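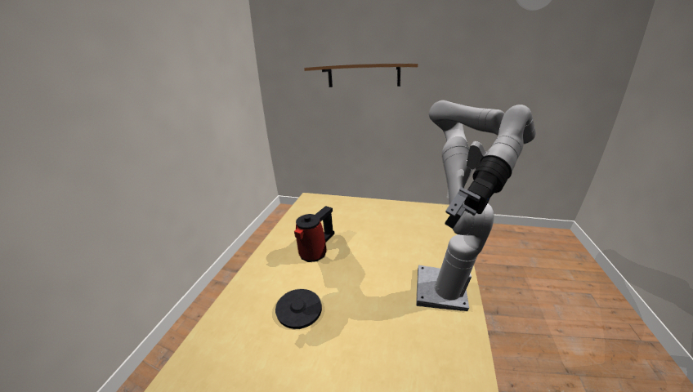

Sim view of the Skella cell, arm folded over its base, kettle and lid on the table.

Undotlow project -- progress report, August
To: Kamonchanok Petchrat
From: Daryna Kravets
Cc: Tariq Lashari, Hjalti Sveinbjörnsson

Kamonchanok, short version first. Sim cell is set up and stable. Real cell is back running after the wrist repair. We're behind on the lid task and ahead on calibration. Money is on plan except for one part, see below.

Sim cell

Base position now matches the real one. We had it wrong for most of the spring, Hjalti found it when he measured the plate again against the table edge. Small error at the base, big error at the fingers. All earlier runs with the old base position are marked and parked in their own folder, please don't quote numbers from those.

Kettle and lid both load and sit flat at reset. Before the fix the lid would creep on its own -- contact setting, not the mesh. Took Tariq two days to find and one line to change.

Rest pose is the folded one, gripper down over the base plate. We tried a straight-up pose and dropped it. Folded keeps the hand clear of both objects at reset, and it's the same pose we park the real arm in at night, so one less thing to keep in sync.

Ran 448 resets overnight with the new settings. No lid creep, no kettle tipped over at start. Log is in the shared folder.

Still open on the sim side:
- arm shadow over the table is softer than what we get in the lab. Matters for the camera work, not for motion. Low priority.
- wall shelf is in the model but has no collision shape yet. Arm doesn't go there in any current task. Will do it before the reach tests.
- gripper finger mesh is the old revision, the new one is waiting on a drawing from Hafstein

Real cell

Wrist joint started to chatter in the slow moves. First guess was the drive, swapped it with the spare, same noise. Skarphéðinn opened up the wrist and found the cable bundle rubbing on the inside of the cover, and a connector that was half out. Re-routed, new sleeve, connector seated and clipped. Chatter gone at all speeds we use.

While it was open we also:
- cleaned and regreased the wrist seal
- replaced two gripper pad screws that had worn heads
- checked base bolts with the torque wrench, one was under, retightened and paint-marked all of them so you can see if one turns

Arm was down nine working days. Four of those were waiting on the sleeve. We now keep two on the shelf in the store room.

Calibration redone after the repair. Used 80 poses, same set as in the sim, so the two can be compared directly for once. Hjalti has the plots and they look good. He wants one more pass with the room warm before he signs off on it.

Maintenance routine

Didn't really have one, now we do. One page, taped up by the controller. Start of each week: wipe down, look at the cables through the full range, listen to each joint at slow speed. Start of each month: bolts, pads, a backup of the controller settings. Skarphéðinn owns it, Tariq is the stand-in. The backup part is new and came from losing the tool offsets in the spring and having to teach them again by hand.

Task results

Kettle pick by the handle, sim only: 201 tries, 87 percent good. Most of the misses come in too high and close on nothing. Tariq thinks the approach is just too fast at the end and is slowing the last bit down.

Lid pick by the knob: not reporting a number yet. The knob is small and the fingers go in at an angle, so it slips. We'll try a more upright approach before touching the hardware. If that fails we need narrower pads, and that's a purchase.

Budget

On plan apart from the spare drive. We bought a replacement from Grillov before we knew the drive wasn't the problem. It's not wasted, the old spare was getting on, but it was not in the plan and it comes out of the parts line. Happy to talk about moving a bit over from travel, which we have hardly touched.

Next
Finish calibraton sign-off (Hjalti)
Kettle pick on the real arm, slow speed first (Tariq)
Lid approach in sim, then decide on pads (me)
Shelf collision shape (Tariq, if time)
Chase Hafstein for the finger drawing (me, again)

Need from you: a yes or no on the travel money, and who we should send the narrower pad quote to if it comes to that. Email is fine, or catch me at the cell, I'm there most mornings until 11.

Daryna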